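Nunville Workshop Building – Users' Meeting
Minutes, Tuesday, 2:00 p.m.
Chair: Fares Nasrallah

1. Minutes of the June meeting
Accepted with one correction: the key deposit is $40.

2. Work order 2858 (tabletops)
Granholm has quoted for resurfacing. The quote leaves out the edges. Chair to ask for a revised price. No work to start before the next meeting.

3. Cleaning
Tables are to be wiped after each session and crumbs brushed into a pan. Spray cleaner goes on the cloth. Bagheri objected to a sign-off sheet; item dropped.

4. Stands
Black stands with round bases stay on the table between sessions. Members using them asked for a fixed layout. Pradura to draft one on paper, with base positions measured from the table edge. Heads are not to be swapped between poles until the draft is agreed. Spare clips go in drawer 2.

Discussion of whether the wall behind the table should be repainted. It is white at present and the color suits most users – no change. 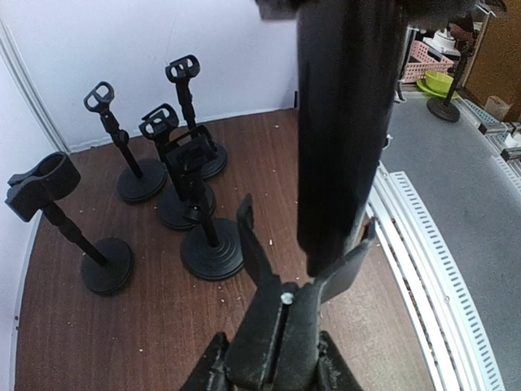 Item 4: stands on the wood-grain tabletop, white wall at left and rear.

5. Budget
Ceiling for the year stays at $2000, tabletops included. Any purchase over $40 goes to the chair first.

6. Other business
Door closer sticks. Reported to the building office.

Meeting closed 2:40 p.m.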